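Stondberg Home Support
Ticket 188-37: Curved white table, top rocks and finish is marking
Product: Pirkeden free-form table, white
Status: Closed

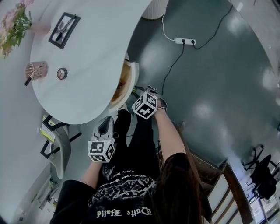
Customer reports that the table top moves when anyone leans on the long curve, and that the white finish has started to show marks. The table came flat packed and was put together by the customer in one evening. It is used for everything in the room, meals included, and things stay out on it between uses: a framed picture lying flat, a pink mesh cup, a roll of tape, flowers at the far end, and a plate or bowl of food right at the edge. Customer wants to know if the top is faulty and whether a replacement is covered.

Opened by: Kai Brandes
Opened: 2020-11-13
Priority: Normal

Entry 1, Kai Brandes
Called customer. The rocking is side to side, not up and down. It is worst when someone puts weight on the inward part of the curve. Customer says the floor is hard and smooth with no rug. Asked customer to try a folded piece of card under each foot in turn. No difference with any of them. That rules out the floor for now.

Asked about the marks. There are two kinds. One is a dull ring that stays after wiping. The other is a grayish line near the edge that feels slightly rough to a fingernail. Customer has been using a spray cleaner from the grocery store and the green side of a kitchen sponge. Told customer to stop using both until we know more.

Entry 2, Kai Brandes
Sent the assembly sheet again. Step 8 is the one to check. The mounting plates go on with the short slot facing the outside of the curve. If a plate is turned around, the screws will still go in and feel tight, but the plate sits a little proud of the frame and the top can shift on it.

Asked customer to do the following:

Clear the table completely.
With a second person, turn it over onto a blanket. Do not turn it by the legs.
Look at each plate and compare with the drawing for step 8.
Send back the part number printed on the plates.

Entry 3, customer reply
"Took everything off and flipped it. One plate is backwards, the one under the narrow end. The other ones look like the drawing. Number on them is 222. There was also a washer on the blanket when we were done and I don't know where it came from."

Entry 4, Kai Brandes
Part 222 is correct for this table. Washer is most likely from the reversed plate, which would leave one screw without one. Told customer to remove that plate, turn it, and put the screws back by hand first. All screws should be started before any of them is tightened. Use the hex key from the box. Do not use a power driver, the inserts in the top can strip.

Customer no longer has the hex key. Mailed one, plus two spare washers in case the old one is bent.

Entry 5, Kai Brandes
Checked with Ruppert, who supply the finish, on the marks. Their answer:

Dull rings are usually heat or moisture under a dish. Wipe with a soft cloth, lukewarm water and a drop of dish soap, then dry. Repeat once a day for a few days. Most rings fade, some do not.
Rough gray lines are wear from something dragged across the surface, or from a scouring pad. These do not come out. They can be made less visible with Vustolus white surface paste.
Tape should not be stuck directly to the top. The glue can pull at the finish when it comes off.

Passed this on. Also suggested felt pads under the mesh cup and under anything else hard that gets pushed around, a mat or coaster for plates, and a saucer under the vase if the flowers stand in one. Asked customer to keep dishes back from the edge until the plate is fixed. If the top shifts, whatever is sitting there goes on the floor.

Entry 6, customer reply
"Key came. Turned the plate around and did the screws by hand like you said. Table is solid now, I leaned on it pretty hard. The ring is nearly gone. The gray line is the same. Can I still get a new top?"

Entry 7, Kai Brandes
Explained that the top itself has no fault and the gray line is wear, so a replacement is not covered under the warranty. Offered one tube of Vustolus paste at no charge. Customer accepted. Shipped to the address on file with the instruction card.

Reminded customer to check the screws again after a month of use and a quarter turn at most if any feel loose.

Resolution: Mounting plate reversed at assembly, corrected by customer. Paste sent for surface wear. No parts returned.

Note for assembly sheet: step 8 drawing does not show the slot clearly on the narrow end. Sent to the document team to have the drawing made larger.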